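# Tramham two-arm bench kit: what we paid for and what I'd budget next time
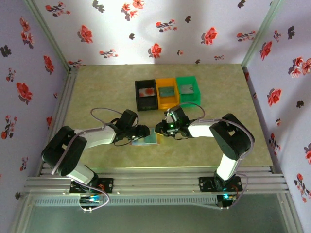 *Card sorting on the Tramham: three bins at the back, one card still to go.*

I've been meaning to write this up since October, mostly for anyone else trying to squeeze a two-arm setup out of a small teaching budget. We looked at the Dosby as well (lovely thing, far too dear for us once you add the second arm) and went for the Tramham in the end. I put the order in, so I get to do the review!

First, the good bit. You get both arms on the one front rail, and having them fixed there saves so much faffing about. Our old pair sat on separate stands and somebody was forever nudging one. The arms are white and black, quite smart, and their grippers can meet over the middle of the table, so handing a card from one side to the other is a job you can reasonably set as a first exercise. Usa Chaiyaporn runs our beginners' sessions and she had a group writing their own moves by the second afternoon.

Now the money, which is where I'd have liked a review like this one before I signed anything. The arms and rail come as a kit. The enclosure doesn't. Nor does the table surface, nor the bins, nor anything to put in them. I'd allowed for the enclosure and clean forgot the rest. The bins were cheap (black, yellow and green, get different colours, it makes talking about them so much easier) and the cards cost next to nothing, but wallpaper, paste, posts and fixings do add up. We went with red flowers on lavender for the walls. I'm very fond of it.

Spare gripper jaws are £38 a set from Gallitska, and I'd put two sets in the first order. Postage was £30 whether I bought one or two, so you can guess how I feel about having bought one. Spare cables are £45. Go for them too. The grey cables loop up outside the arms and there's plenty of slack in them, fine for reach, but I do wish there were proper clips for keeping them tidy. Kadir Gökçe has asked the supplier twice and got a nice reply both times and no clips.

Other grumbles: the little circuit boards hang below the rail with their wiring on show. You can see the lights at a glance, which I like, but I'd pay extra for a cover, and I've put one down for next year. The manual is 68 pages and setting up is on the last few. Start from the back!

Would I buy it again? Yes, for a classroom or a club. For proper all-day work I'd ask Fitzsimmons for a quote first and compare the service cover, as Tramham's is thin after the first year. Hélder Leitão wants a second kit for the other bench and I've pencilled it in, with a line for bins this time.

Four stars. It would be five with the clips.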